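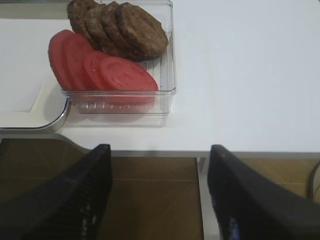
Food Service Practice, Unit 6: The Cold Line and the Burger
Handout to accompany the lecture. Bring it to the practical.

1. What we mean by "mise en place"

The textbook gives this two pages of reverence. I'd give it a paragraph. It means that the parts of the dish are ready and within reach before the first order comes in. For a burger that is bun, patty, tomato, and whatever else the menu promises. Most of the mystique was added later by people selling containers.

Our course kitchen uses clear plastic containers and white trays. You will hear that clear is better because you can see what is running low. True enough, provided somebody looks. I have watched plenty of students reach into a see-through box and be surprised to find the bottom of it.

2. Standing slices on edge

The usual advice is to lean round slices against each other in a row instead of laying them in a flat pile. The claims made for this are:

- Slices come away one at a time.
- The weight of the pile does not crush the bottom slice.
- Tomato juice runs down and away.

I accept the first. The second matters for ripe tomato and hardly at all for a cooked patty. The third depends on the floor of the container. If it is ridged, juice has somewhere to go. If it is flat, the bottom edge of every slice sits in a puddle, whatever the supplier's leaflet says. Check yours before you believe it.

3. Sharing a container

Patties behind, tomatoes in front, one box. It saves space and I understand why people do it. Ask three questions before you copy it in a real kitchen. Are the patties fully cooked? Are both items being held at the same temperature, and is it a temperature that suits both? How long will they sit there? Raw meat never shares with tomato. A warm patty next to cold tomato gives you two lukewarm ingredients, and I have yet to meet the customer who wanted either.

For assembly drills, where nothing gets eaten, the shared box is fine. Don't let the drill teach you the habit.

4. Buns

Buns get their own container. Moisture is the reason, and for once I have no quarrel with the standard teaching. Keep crowns and heels where you can tell them apart at a glance. A seeded crown is easy to spot from above. A plain one can be mistaken for a heel when you are hurrying, so look at the shape before you pick it up.
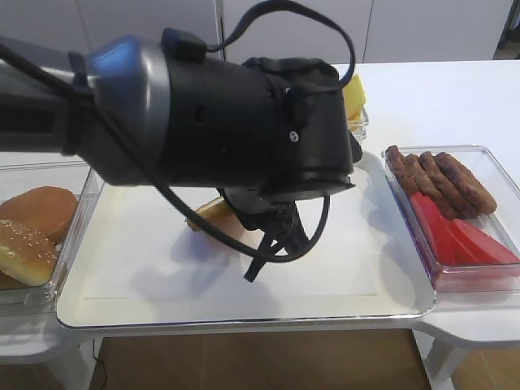 Set the heel down first, cut side up, toward the middle of the liner. Then patty, then tomato, then crown. Some manuals put tomato under the patty "to protect the bun." Gaetano Ferri taught it that way here for years, and we tested it in December with one batch each way. The tomato-first buns were wetter underneath. He says the tomatoes were too ripe. He may be right, and you are welcome to repeat the test with firmer ones.

5. Liners and trays

A liner keeps crumbs and juice off the tray and makes clearing up quicker. It does not make a dirty tray clean. Wash the tray, dry it, then line it. Liners that are smaller than the tray slide around, so hold a corner with your free hand when you place the first item.

6. On numbers you will be quoted

The Putitz catalog says its layout lets one person assemble 150 burgers an hour. No method is given, and I could not find out whether the buns were already cut or who carried away the finished trays. Lunde makes a similar claim with a nicer chart. Treat both as advertising until someone shows you the kitchen.

For the practical

Lay out your station and sketch it. Assemble one tray, then move a single container and assemble another. Write down what changed in your reach and where you hesitated. "It felt faster" will get no marks without a time beside it. Sketches are due at the start of Unit 7.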